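Moisture First: What Holds Up Under a Tiled Bathroom Floor

Most failed bathroom tile jobs fail below the tile. Grout cracks and loose corners usually trace back to a subfloor that moved, or to a membrane that stopped short of the wall.

Dilani Wickramasinghe has set tile in the Rorley area for most of her working life, and she begins every job with a moisture meter and a long straightedge. Joists come next. If the floor flexes between them, she adds blocking before anything else goes down.
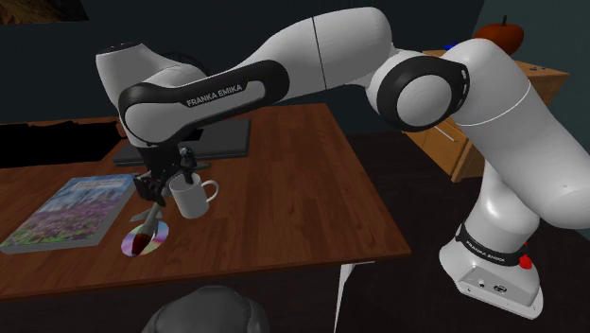 Robotic arm over a wooden table.

Backer board is bedded in thinset and then screwed. The thinset fills voids; the screws only hold the board while it cures. Joints are taped with alkali-resistant mesh and staggered so that four corners never meet. On the Tremance house, a two-story rental with a bath above the kitchen, the old board had been screwed down dry. It came up in whole sheets.

Wickramasinghe uses Mollah sheet membrane on floors and Clindix liquid on the upturns. The liquid goes on in 2 coats, the second brushed at right angles to the first. Pipe penetrations get a preformed collar. The Tremance membrane, tape and collars came to $758, and the full floor, labor included, to about $3,000.

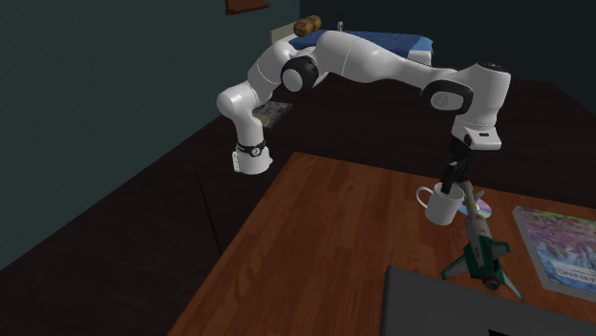

Layout and Movement Joints

Dry-lay the room before mixing. Cuts narrower than half a tile belong under the vanity or behind the door. Leave a quarter inch at every wall and fill it with flexible sealant. Grout in that gap will crack the first winter.

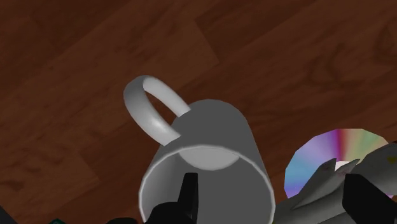
Color variation is a layout matter too. Porcelain made to look like wood is printed in a limited number of faces, and repeats show when boxes are opened one at a time. Open at least three and mix them. Real planks set the standard: in a brown plank surface some boards run lighter and more orange, others deeper, with a patch of blotchy grain where it happens to fall. Spread the light and dark faces the same way, and keep end joints offset by no more than a third of the tile length.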